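Clubs > Favuvwood Robotics > Threads

Friday, by Angus Maihi

1/ Progress notes from the Favuvwood student project. We're in the simulated kitchen all term, with no hardware until the policy is worth the bench time. Team of four, one shared workstation, one very long job queue.

2/ Current task set is called Drollero. It's pick and place around kitchen appliances: approach, grasp, lift, place, retreat. Each stage is scored separately so we can see which one is costing us.

3/ Setup for the bottle task: one bottle on the counter in front of the oven, arm coming in from the right with the gripper sideways.

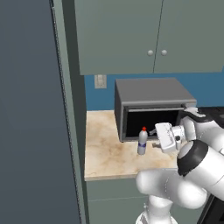 4/ The approach stage is mostly a clearance problem. Our first planner treated the appliance as a single box and refused anything within 7 cm of it. Replaced that with a proper collision mesh. Planning time went up by around 4 times, which we can live with.

5/ Wrist orientation is still the weak point. The Wastitz controller we inherited from last year's group interpolates joint angles and ignores what the fingers are doing in between. Marín branch has a Cartesian version. Not merged yet, the tests are failing on my machine and passing on everyone else's.

6/ Other thing we've been checking is the close view. Wide view looks tidy, then you get in near the geometry and find out how little the network has to work with. Large flat grey areas, not much texture, edges at odd angles.

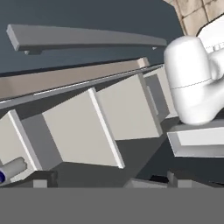

Gripper at right, long bar handle across the dark panel.

7/ Next job is randomising the lighting and the panel colours, then rerunning the same seeds for comparison. If anyone has a sensible default range for light intensity, send it through.

8/ Logs go up on the club drive tonight. Please don't rename the folders, the plotting script depends on them.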